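Nalta Kitchen Handbook, Stoveck Site
Section 4: Storing and Labeling Prepared Food
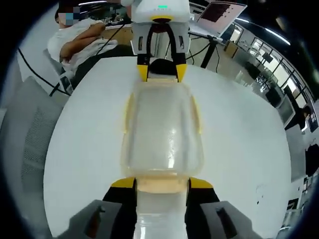 Figure 4-1. Clear plastic food container.

4.1 Purpose

This section sets out how prepared food is to be packed, labeled, placed in cold storage and removed from it. It applies to the main kitchen at Stoveck and to the serving kitchen at Hulme. Dry goods are covered in Section 3. Deliveries are covered in Section 2.

Staff who have not completed the kitchen orientation may pack and label food under supervision but may not sign the storage log.

4.2 Before You Begin

Have the following ready at the packing counter:

Clean containers with matching lids
Date labels and a waterproof pen
A probe thermometer and wipes
The storage log for the current month

Check each container before use. Set aside any container that is cracked, clouded by heat or missing its lid, and place it in the discard bin under the counter. Do not return it to the shelf.

Note: Lids from the older Brutdale stock do not seal on the current containers, although they appear to fit. Brutdale lids carry a raised ring near the center.

4.3 Packing Food

1. Wash your hands and put on fresh gloves.
2. Divide large batches into shallow portions. Soups, stews and sauces must be no more than two inches deep.
3. Leave a half-inch gap below the rim.
4. Leave the lid loose until the food has cooled. See 4.4.
5. Wipe the outside of the container before applying a label. Labels do not hold on a greasy or damp surface.

CAUTION: Do not place hot food directly in the walk-in cooler. It raises the temperature of the food already stored there.

4.4 Cooling

1. Set the portions on a wire rack, or in an ice bath for liquids.
2. Stir liquids every ten minutes with a clean utensil.
3. Take a reading at the thickest part of the food. Wipe the probe before and after each reading.
4. Confirm that food has gone from 135°F to 70°F within two hours, and from 70°F to 41°F within the next four hours.
5. Close the lid firmly on all sides and move the container to the cooler.

If the food has not reached 70°F at the end of two hours, inform the shift lead. The shift lead will decide whether the batch may be reheated or must be thrown out, and will record the decision in the log.

4.5 Labeling

Every container must carry one label on the side facing the door. Labels on lids are not accepted, as lids are often exchanged during service.

1. Write the name of the food in full. Do not use initials.
2. Write the date of preparation and the use-by date.
3. Write the allergen codes listed on the wall chart. If there are none, write NONE. Do not leave the space blank.
4. Add your initials.

The date of preparation counts as day one. Food held at 41°F or below must be used or discarded by the end of day seven. A dish made from several prepared items takes the earliest date among them.

4.6 Shelf Order

Place containers in the walk-in cooler in the following order, from top to bottom:

Ready-to-eat food
Whole fish
Whole cuts of beef and pork
Ground meat
Poultry

Keep all containers at least six inches off the floor. Older dates go to the front. The Stoveck cooler has 46 numbered shelf positions, and the position number is to be entered in the log beside each item. Hulme does not use position numbers.

Note: Positions 1 to 4 are kept for special diets. Other food may not be placed there, even for a short time.

4.7 Removing Food

1. Check the use-by date before opening the lid.
2. Take only the amount required and reseal the container at once.
3. Cross the item off the log when the container is empty.
4. Remove the old label completely before sending the container to the dish room.

CAUTION: Never top up a partly used container with a fresh batch.

4.8 Records

Completed log sheets are kept in the office for 92 days and then filed with the site records. Errors are to be struck through with a single line and initialed. Correction fluid is not permitted.

Questions about this section should be directed to Clive Mapplebeck, Kitchen Standards, through the shift lead.

Section 4 revised 6 May 2023. Replaces all earlier versions.

Continue to Section 5: Reheating and Holding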